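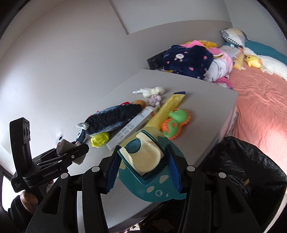 Parvathi Bhat told me she went home after her first session and caught herself picking up the butter dish as if she had two fingers. I did the same for a week, with mugs mostly. If that sounds like your idea of a good time, please read on, as Pomach is looking for people again!

Pomach is a student project run out of the Porna robotics club at Gerow College. We hold a pair of grippers, one in each hand, and do small everyday jobs with them on a table: pick this up, turn it round, put it down there, hand it across to the other side. The recordings go towards teaching a two-armed robot to do the same sort of tidying. I look after the recording side, so if you sign up it'll be me showing you where to put your bag.

We're after 24 people for the coming term. You don't have to be an engineering student. You don't have to be a student at all, so if you work at the college, or you're someone's mum or flatmate, do put your name down. Last term the steadiest hands belonged to people from textiles and from the kitchen, and I've stopped guessing who'll take to it.

What you'd be doing

A session is two hours, with a proper break in the middle. You get a card with a job on it, something like "move the sponge next to the box" or "lift the bath seat and turn it to face the wall", and you do it a fair few times with the things set out differently each time. Then you get another card. We've gone for baby things and bath toys this time round because they're such awkward shapes. A baby bath seat is a big smooth lump with a back sticking up out of it, and there are at least three places you might sensibly grab it. I want to see all of them! Please don't copy the person before you. If you'd go for the backrest, go for the backrest.

We do ask you to go slower than feels natural. Most people start off at kitchen speed and we spend the first ten minutes getting them down to museum speed. Drops are fine, by the way. Say "drop", pick the thing up with your hand, put it back, and start that one again. We keep the drops in a separate folder and they get used too.

You'll usually work alone, but a few of the cards are for two people, and for those I'll try to pair you with somebody of a similar height so nobody ends up stooping.
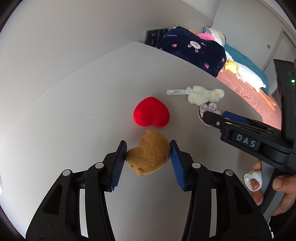 Would it matter that I'm left-handed, asked Ravindran Raju when he filled in the form last time. No, and please tick the box if you are, we're short of lefties! The grippers come as a pair and you can lead with whichever you like. All I need is for you to stick with the same one until the end of a card, then swap if you fancy it.

While I'm at it, a few more things I get asked.

Soft things are harder than hard things. Everybody expects it to be the other way about. A teddy-shaped sponge squashes, so your fingers close further than you meant them to, and then when you let go it springs and rolls off somewhere. Have a few practice goes before we start recording. The practice goes don't count for anything, and you can have as many as you want.

You will get a tired forearm. The grippers aren't terribly heavy but you're holding them up and out in front of you, and it creeps up on you in the second half. If you've got a dodgy wrist or elbow, have a word with me beforehand and I'll put you on the shorter cards, or on labelling, where you sit down with a cup of tea and mark where each pick starts and stops.

Labelling, since I've brought it up, is a real job and I'd love two or three people who would like to do only that. It's quiet, you can do it from home, and you don't need anything more than a laptop and a bit of patience. We ended last term with over 600 usable recordings and I'd like to get to 1000 by April, so there'll be plenty to get through.

Wear whatever you like on top, but sleeves that stay put are a help. Long floppy cuffs get into the recording and they also get into the jaws. Rings and bracelets off, please, and watches too if they're chunky. Plasters are fine.

What you get

It's paid, at the college's usual student helper rate, and people who aren't students get the same. There's a form for that and it's boring, so bring your bank details to the first session and we'll do it together. You also get lunch if you're on a session that runs over midday. It's sandwiches. They're decent. Tell me if you don't eat something.

If you're on one of the engineering or computing courses you can put the hours down towards your practical log, but check with your tutor first, as the second years were told one thing and the third years another and I'm still trying to get it straight. And everyone who does four sessions or more gets invited to Annamalai, our open evening at the end of term, where the robot has a go at the same cards you did. Last time it spent a very long while on one rubber ring and got an enormous cheer.

What we record

Your hands and forearms will be in the recordings, along with the table and whatever's behind it. We don't want faces, and if yours gets in when you lean over, we bin that bit. There's sound, but we strip it out, so sing if you like. You can ask for your recordings to be taken out at any point before the end of term and you don't have to tell us why. You need to be over eighteen.

How to join

Put your name on the Pomach sheet on the Porna club noticeboard, or fill in the form on the club page, and say which mornings or afternoons you could do. Let me know if you'd prefer recording, labelling or a bit of both. I'll get back to you with a time for a try-out, which takes half an hour and is mostly you having a play with the grippers and me asking if your shoulders are all right.

Try-outs start at ten in the morning and the last one is at half past three. If you did Pomach last term you can skip the try-out, just write "old hand" next to your name and I'll slot you in.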